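Molliden Housing Cooperative
Minutes of the members' meeting, November

Place: common room, ground floor
Start: 18:30
Chair: Ottar Solheim
Minutes: Arash Nouri
Present: 26 members with voting right, 2 guests without voting right

1. Opening

The chair opened the meeting and asked if all members had received the papers. Two members said that they got the budget page but not the letter from the bank. Copies were handed out. The agenda was approved with one change: the question of short-term rental was moved before the budget, as several members had to leave early.

2. Minutes of the last meeting

The minutes were approved with a correction. Under item 5 it was written that the board "will" ask for a new valuation of the building. The correct word is "may". The chair noted that the valuation was ordered anyway.

3. Valuation and share prices

The valuer from Clastenow sent the report in time for the meeting. The chair went through the main points. The value of the building is higher than in the last report, but the valuer writes that the number of sales in our district was low this year and that the result should be read with care.

A member asked why the apartments in our building are sold for less than the ones across the street, when the size is the same. The chair answered that the buildings across the street are owned apartments without a common loan. A buyer here pays a lower price for the share but takes over a part of the loan through the monthly fee. The member said that she understands this, but that the buyers do not, and that the sales agents explain it badly. Several members agreed.

It was discussed if the board should write one page of information for buyers. Arash Nouri offered to write a first text. The text should show the share of the common loan for each apartment type, the monthly fee, and what is included in the fee.

Decision: The board prepares the page and sends it to the members for comments before it is given to any agent.

4. Short-term rental

The board received three complaints since the summer about apartments that are rented out for a few nights at a time. The complaints concern noise in the stairway, the front door left open, and garbage placed beside the containers.

The present house rules say that a member may rent out the apartment after written approval from the board. They say nothing about the length of the rental. The board proposed that no rental shall be shorter than 30 days.

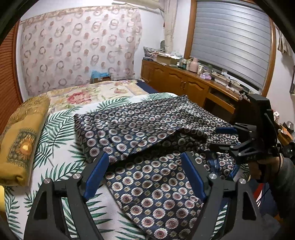 The discussion was long. Those in favor said that the building is meant for living and that the neighbors should know who has a key. Those against said that the rule will hit members who travel for work and want to cover a part of the fee while they are away. One member asked if guests who do not pay are also counted. The chair answered no – the rule is only for rental with payment.

A proposal was made to allow one short rental each year. The proposer withdrew it after some discussion, as it would be difficult to control.

Vote on the board's proposal: 17 in favor, 7 against, 2 did not vote.

Decision: The proposal is accepted. It is valid from the new year. Rentals which the board already approved in writing can be completed.

Three members left after this item.

5. Common loan

The fixed interest period ends in the spring. The board has asked for offers from the present bank and from Dikus. The present bank offers a fixed rate for three years or a floating rate. Dikus offers a slightly lower floating rate but asks for a fee to move the loan.

The chair explained that the difference between the two floating offers is small when the moving fee is included. The board recommends to fix half of the loan and let the other half float. A member said that rates will surely go down and that we should not fix anything. Another member said that he heard the same before the last increase.

Decision: The board may sign an agreement with the present bank for half fixed and half floating. If the bank changes its offer before signing, the board must come back to the members.

6. Budget and monthly fee

Arash Nouri presented the budget. The largest changes are higher interest costs, higher insurance and the last payment to Ghaffari for the roof work. The payment is held back until the gutter on the north side is repaired.

The board proposed to increase the monthly fee by 3 percent. A question was asked about the laundry room, where the income is lower than planned. The reason is that one machine was out of order for a long time.

Decision: The budget and the new fee are approved. No votes against.

7. Other matters

– The storage rooms in the basement must be marked with the apartment number. Rooms without a number will be opened by the board after a written notice.
– A member asked for better light at the bicycle stand. The board will ask for a price.
– The waiting list for parking places is old. All on the list must confirm that they still want a place.

8. Closing

The meeting was closed at 20:50. The next meeting will be announced by letter and on the board in the entrance.

Minutes written by Arash Nouri
Read and approved by Ottar Solheim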